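Progress Report: Shared Tables and Work Surfaces, Kostinwood Community Workrooms
Submitted to the Tustinetti Fund
Reporting period: second quarter

1. Summary

Work on the table surfaces is on schedule. The survey of existing furniture is complete, the cleaning and refinishing procedure has been written and tested, and 15 tables have been returned to use. Spending to the end of the period stands at $1,841 against the materials line. One item, the replacement of leveling feet, is behind plan and is covered in section 5.

2. Background

The grant covers the repair and upkeep of the wood-topped tables used for packing, sorting and craft sessions at Kostinwood. The tables were acquired at different times and had no common maintenance record. Before the grant, surfaces were wiped with whatever cleaner was on hand, and finish wear was dealt with only when a table drew a complaint. The stated aim is a written routine that the workrooms can keep up without outside help after the funding ends.

3. Work completed

Survey. Every table was given a number on the underside and a one-page record sheet. The sheet lists top dimensions, finish condition, joint condition and any wobble. Condition is graded on a four-step scale, from sound to withdrawn. Two tables were withdrawn for failed leg joints and are in storage pending a decision.

Cleaning. The routine adopted is a dry wipe, a damp wipe with dilute neutral soap, and a second dry wipe, always along the grain. Spray cleaners have been removed from the workrooms. The damp step is limited to a wrung cloth, as standing water is the main threat to seams in the tops.

Refinishing. Lencho satin finish was selected after trial patches on a withdrawn top. A gloss product was also tried and rejected: it showed scuffs from boxes within days and produced glare under the ceiling lights. The satin product hides light abrasion better and can be patched locally without a visible edge, provided the old finish is keyed with a fine pad first.

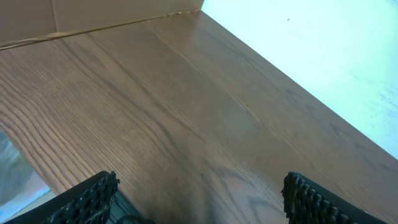
Seams were checked by fingertip and then with a straightedge laid across the joint at several points. A seam passes if the straightedge does not rock and a fingernail does not catch. Most passed at first inspection. Those that did not were cleaned out, filled with a color-matched wax and rechecked after a week of normal use. The wax is a short-term repair, and the record sheet flags each filled seam for a second look at the annual check.

Color variation was raised at the April review. Grain and tone differ noticeably from one top to the next, and in places within a single top. No attempt has been made to even this out with stain. Stain would add cost and would make later patch repairs harder to blend. The variation has no effect on use.

4. Working practice

Cardboard is in regular use on the tables, and dragged cartons were identified in the survey as the most common source of fine scratches. Users are now asked to lift and set down. Tape is no longer to be stuck directly to a top, since adhesive residue accounted for a large share of the cleaning time. Felt mats from Trilinby are available for heavier items. Uptake of the mats has been uneven -- the packing group uses them at every session, the craft group seldom -- and they will be moved to a rack nearer the door.

A spot check is carried out each Thursday after the last session. It takes up to 6 minutes per room and covers residue, new marks and any lifting at the seams. Results go on the same record sheet.

5. Issues

The leveling feet delivered for the older frames had the wrong thread and were returned. The supplier has confirmed the correct part but not a delivery date. Affected tables are being shimmed in the meantime and remain in service. No extra cost is expected.

Ventilation in the smaller workroom is poor, and refinishing there has been stopped. Tops from that room are now moved to the larger one for coating, which adds a day to each batch.

6. Next period

Fit leveling feet on receipt. Complete refinishing of the remaining tops graded as worn. Decide on repair or disposal of the withdrawn tables. Issue the maintenance routine as a single printed sheet for each room. No change to the budget is requested.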